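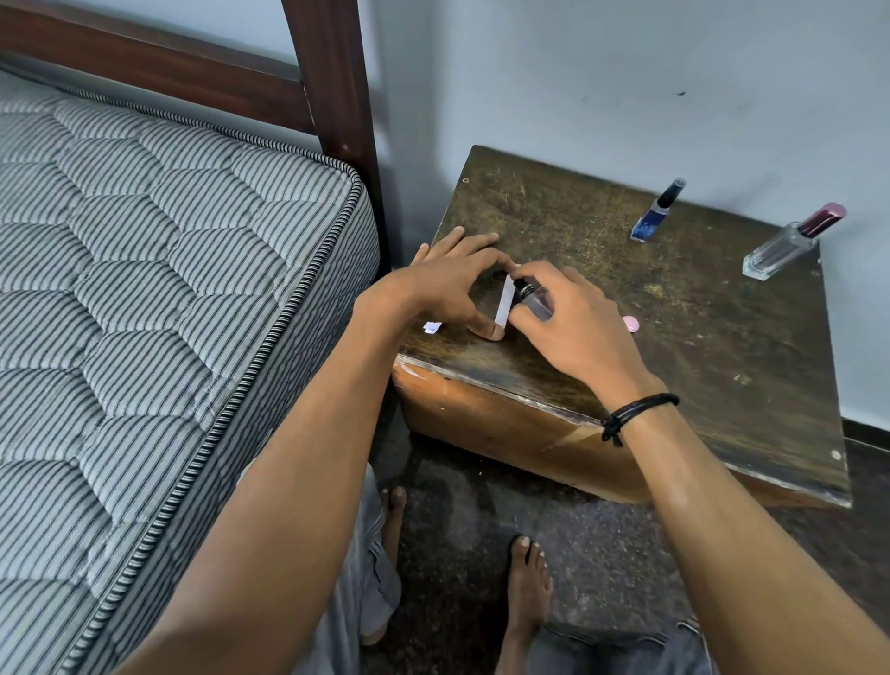

Ayodele Mohammed would want to know how long the setup takes before paying for any kit that promises teaching by demonstration, and so do most people who write to us. For the Skultitix head unit the answer is 10 minutes, once you have done it twice. The first go is slower.

Skultitix records a task from the wearer's own viewpoint while both hands stay free. Putting a paper strip round a small bottle is a fair test: one hand pins the strip, the other brings the bottle to it, and the fingers hide half the job. A joystick operator finds this sort of work miserable. By hand it is easy to show. Whether your robot can learn it from what you show is another matter, and we don't promise that it will.

What you get
Head unit with adjustable strap
Charging lead and carry case
Irkelik desktop software, one seat
Remote control link for two-arm robots (extra)

Known limits
The unit records no grip force. If your task depends on how hard something is squeezed, use the remote link or look elsewhere.
Forearms block the view when you reach across yourself.
Human hands bend in ways a two-finger gripper can't. Irkelik flags some of these moments – it misses others.

Our own bottle trial used 392 demonstrations, of which 67 were thrown out by Till Janssen on review. Sellers who quote only the first figure should be asked for the second.

Price: £1,609, strap and case included. Remote link priced on request. Orders placed now ship in July.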